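Search the guide

Jelholm uses cookies to remember your team and language settings. Accept | Manage

Section 4: Setting up a match day squad

Use this section after you have added your players and before you publish a team sheet. You need a manager or assistant manager login. Coaches can view the squad but can't change it.

4.1 Create the match

1. Open Fixtures and select Add match.
2. Enter the opponent, the venue and the kickoff time. For an away match, type the ground name in full. The map link is made from this field.
3. Choose the competition. Squad size, number of substitutes and suspension rules are taken from it.
4. Select Save.

Note: If the competition isn't listed, ask your league administrator to switch it on. Don't use Friendly as a stand-in. Cards recorded in a friendly do not count toward a ban.

4.2 Check who is available

1. Open the match and select Availability.
2. Set each player to Fit, Doubtful, Injured, Suspended or Away.
3. For an injured player, enter the expected return month, such as December. Leave it blank if the medical staff haven't given one.
4. Select Apply.

Players on international duty stay marked Away until you change them by hand. The system does not read national team schedules.

Caution: A doubtful player can be named in the squad, but a suspended player can't. If you believe a suspension is wrong, correct the card record first (see 6.3). 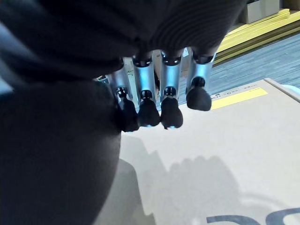
Fig. 4. Hand over box.

4.3 Pick the squad

1. Select Squad, then drag players into the starting places. The bench fills from left to right.
2. Tap the armband icon beside the captain's name.
3. Check the shirt numbers. Two players with the same number show in red – the sheet won't publish until one is changed.
4. Add a note for the referee if needed. The limit is 200 characters.

Example of a finished bench entry:

12 Rantala, T. (GK)
14 Leinonen, H.
20 Bunting, P.

4.4 Publish the team sheet

1. Select Preview and read the sheet through once.
2. Select Publish. The sheet goes to the match official and to every player with alerts turned on.
3. To change a published sheet, select Recall, make the change and publish again. Both versions are kept in the match history.

Note: Recall closes at kickoff. After that, only the match official can edit the sheet.

If the Publish button stays gray, check that a goalkeeper and a captain are both set.

Next: Section 5, Recording substitutions and cards

Contact support | © Jelholm | Back to top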